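텔레옵으로 시연 데이터 모으기: 세면대까지 가기

지난 글에서 Plidora 설치까지 했으니 이번엔 직접 조종해 볼게요! 저도 처음엔 벽에 팔을 얼마나 긁었는지 몰라요 ㅎㅎ

1. 시작 자세 잡기
컨트롤러 양쪽 트리거를 놓고 두 팔을 비슷한 높이로 들어 주세요. 그리퍼는 벌린 채로요. 저는 세면대가 두 그리퍼 사이로 보이게 몸통 방향부터 맞춥니다.

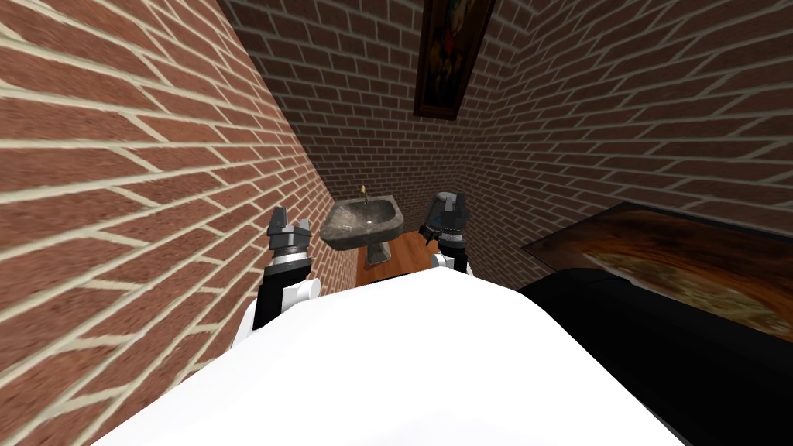

그다음 녹화 버튼을 누르고 천천히 전진! 왼쪽 벽이 꽤 가까우니까 왼팔은 몸 쪽으로 살짝 당겨 두세요. 오른쪽 테이블 모서리도 조심하시고요. 한 번 시연할 때 저는 800스텝 안에 끝내려고 해요. 900을 넘기면 중간에 망설인 구간이 많아서 나중에 잘라내기 귀찮더라고요.

2. 손목 시점 확인하기
이동 중에 숫자키로 손목 카메라를 한 번씩 봐 주세요. 손목이 위로 꺾여 있으면 벽돌 벽이랑 그림만 잔뜩 들어오고 세면대는 안 잡혀요. 이럴 땐 전진을 멈추고 손목 피치부터 내리세요. 두 손가락 사이에 물건이 없는지도 같이 보고요.

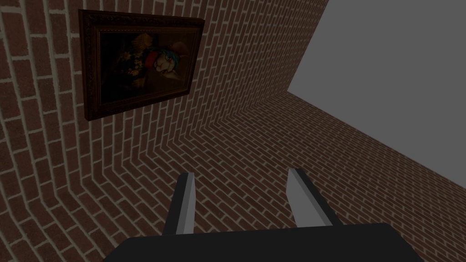
3. 저장하고 다시 하기
마음에 안 들면 R키로 바로 버려도 됩니다. Aroha Nepia 님 조언대로 처음 14개는 연습이라 생각하고 다 지웠어요. 그 뒤로 모은 200개는 Laltness 폴더에 따로 저장했고, 학습 설정은 다음 글에서 이어갈게요~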